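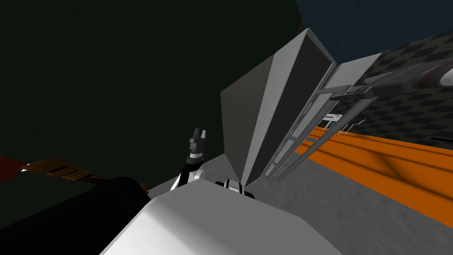
The Patient Hand: Is Steering a Robot the Same as Teaching It?

Technology > Robots & Work
6 min read

Dayana Camacho has been moving the same simulated arm since a little after 9 in the morning, and she has stopped apologizing when she misses. She slides the control forward, the gripper on her monitor comes up, and she frowns at it. Then she resets and goes again. Her employer, Nilura, calls each of these runs a demonstration. She calls them "goes."

The pitch is easy to like. You don't write code telling a robot how to pick something up. You pick it up yourself, by remote control, in a simulated room full of odd shapes, and the software studies how you did it. Do that enough times and the machine should be able to manage alone. Nilura's current set runs to 3,000 goes, split among 2 operators and collected since July.

I have heard a version of this pitch at every robotics company I have visited, and I would like it to be true. I also spent a day at Nilura watching over Camacho's shoulder, and I came away with more doubts than I brought.

Start with what the operator can see. Camacho works mostly from two views, one from up on the robot's body and one from close in, by the fingers. The close one is supposed to help with the last part of a reach. A lot of the time it gives her very little to go on.

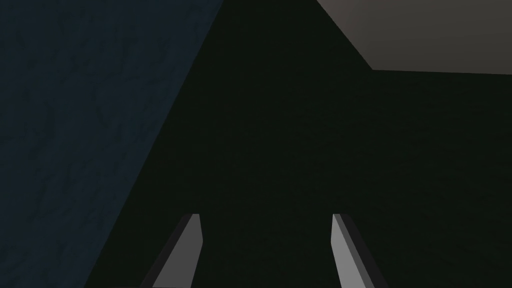 A close view between the gripper's open fingers in Nilura's simulated workspace.

"You learn to guess," she says. "I know where the floor is because I've hit it so much."

That is a skill, and she is good at it. But it lives in her head. The software gets the pictures and the motion of the arm. It doesn't get her memory of the last 70 tries, or the reason she slowed down. When I put this to Emiliano Carrillo, who runs the training side, he said the model picks up on caution "as a pattern." Maybe so. A pattern of slowing down is still a long way from knowing when to slow down.

Then there is the room itself. Carrillo's team fills it with things a warehouse would never stock, on the theory that a robot trained among strange objects will be less thrown by ordinary ones.
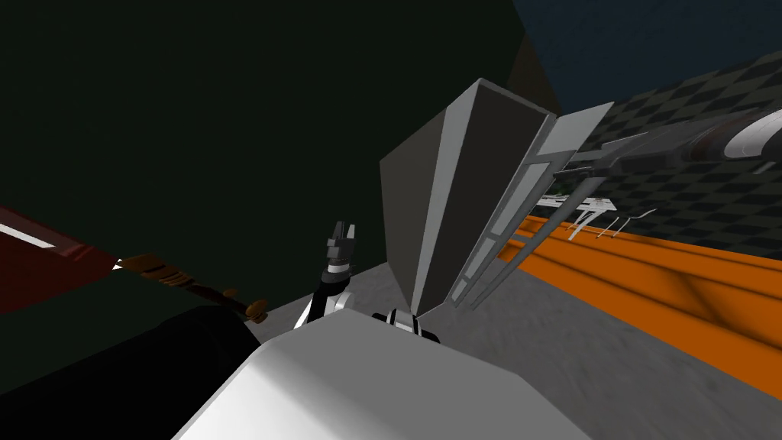
He may be right, and the theory has plenty of fans. What I couldn't get from him was a straight account of how it has gone outside the simulator. The company's one test with real hardware was at a packing firm called Prata, where the arm was asked to move empty trays from a cart to a bench. Nilura's website says the arm "performed in line with expectations." Carrillo would not tell me what the expectations were.

Catrin Ruddock, who managed the bench at Prata, was happy to fill me in. "It was very polite," she said. "It would come up to the tray and sort of wait. My crew had the cart cleared by then." She doesn't think the thing is a fraud. She thinks it was shown the job by people who had never done it, and that she could have told them so on the first morning if they had asked.

Her complaint stuck with me, since it goes to the word "demonstration." Camacho used to be a dental assistant. She has quick, steady hands and has never worked a packing line. Whatever habits the robot has in front of a tray are hers, learned at a desk, through a control that pushes back on her fingers only when the software decides it should.

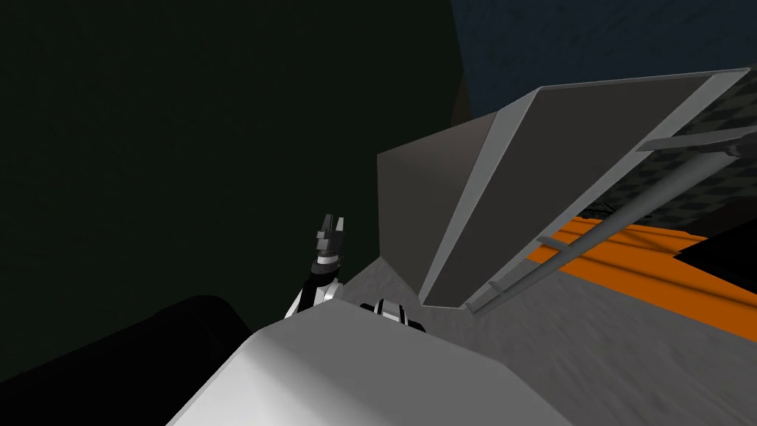

Njoroge Kaijage, an engineer who left Nilura for a smaller outfit named Clillard, puts some of the blame on counting. Every go is logged as a success or a failure, and the failures are set aside. In one batch he worked on, nearly 800 went that way. He argued for keeping them. "A person who fumbles and recovers is showing you something," he told me. "We were throwing out the fumbles and then wondering why the arm couldn't recover." Carrillo says the policy is under review.

None of this means the approach is hopeless. Guiding a machine by hand is a sensible thing to try, and I have seen worse ideas get more money. My trouble is with the word "teaching," and with the sales talk built on top of it. A teacher finds out whether the student understood. At Nilura, as far as I could tell, that part comes later, on someone else's floor.

Camacho was still at it when I got my coat. She had a reach she didn't care for, a little wide on the left, and she wanted another go at it before lunch.

Get our features in your inbox twice a month. Enter your email to sign up. You can unsubscribe at any time.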